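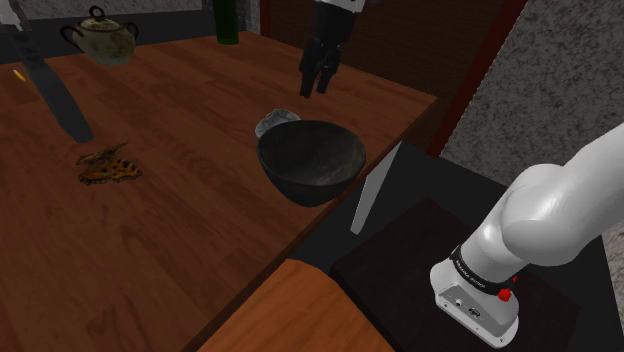
A sugar bowl on a streaky brown wooden table.

How to get a sticky bloom off an old table

My aunt left me her kitchen table one December, and it took me far too long to learn how to look after it, so I hope this saves you a bit of bother. Clear everything off first and give the top a good dusting with a soft cloth.

Put a small squirt of washing-up liquid into a bowl of warm water, wring your cloth out until it barely drips, and wipe along the grain - never across it. Rinse with a clean damp cloth and dry straight away with an old tea towel.

Leave it overnight. If it still feels tacky in the morning, go over it again, and only then think about wax. I use the Prastwood one, a thin smear at a time, left for 4 hours and buffed until your arm aches (mine always does!). Do try it on the underside first.

Atieno Ogola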